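12/05/2025 – Arkstead, back bench

Long one today, so I'm writing it up before I forget which of the changes did what. Ville was in until lunch and İlker came by after work, so if you two read this and remember it differently, scribble underneath.

Where we were: the two arms on the bench run fine on their own, and the sim kitchen runs fine on its own, but anything we tune in one never quite carries over to the other. Ville's theory has been that the hand model in the sim closes too eagerly. Mine was that the bench controller is lagging. We were both a bit right, annoyingly.

Started with the bench. Took the cover off the Kadau board on the left arm and found the connector for the finger drive sitting slightly proud. Pushed it home, put a dab of hot glue on it (yes, I know, I'll do a proper clip) and ran the open and close cycle while I made tea. No dropouts. The log from Friday had plenty, so I'm calling that one found. Right arm looked fine so I left it well alone.

Then the Schouten supply. It still sags when both hands close at once, enough for the lights on the board to dim. I've staggered the two close commands for now, left first and then right, and it's much happier. It's a cheat though. İlker thinks he has a beefier supply in his loft and will have a look. If he hasn't, we'll need to buy one out of the kitty.

Sim next. Ville has finally moved everything over to Stokura, which means one config file for both hands instead of two that drift apart! Old config is kept as run 3011 if anyone needs to go back to it. I'd rather we didn't, the wrist offsets in there are a mess and I can't remember why I set half of them.

With the new config we lowered the closing force on the fingers and softened the contact on the crockery. The crockery had been the worst of it. Any time a hand came in near a rim, the plate would shoot off across the kitchen like a frisbee, and Ville would cheer, and I would go back and change another number. Friction on the plates is up as well, probably too far, but I wanted one thing to stay still while I fiddled with the rest.

We also moved the arm bases apart a touch in the sim to match the bench. I measured the bench with the steel rule, and Ville measured it again because he doesn't trust my steel rule. Same answer, so it's in the config now and please don't nudge the clamps. If you have to nudge them, write it here.

Last thing before Ville went was a run on the sink layout with both hands in play, saved as 3512. 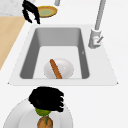

Run 3512, sink layout. Yellow-rimmed plate tilted up at the far hand, near hand over the white plate with the veg.

I'm still not sure about the contact at that golden rim. From this view the fingers overlap the left side of the plate and I can't tell a grip from a hover, so I want the contact forces printed next to the render before I believe anything. İlker says he can add that in an evening. The brown stick lying across the bowl in the sink is going to be a pain too – long thin things always are with these fingers – but I'd like the plates sorted first.

To do:
Proper clip for the Kadau connector, left arm
İlker to check loft for supply
Print contact forces per finger
Bring plate friction back down in small steps, new run number each time
Order 2 more bench clamps and 4 rubber feet

Ville has the bench on Wednesday evening. I've left the left arm parked and switched off at the wall, and the key for the cupboard is back on its hook.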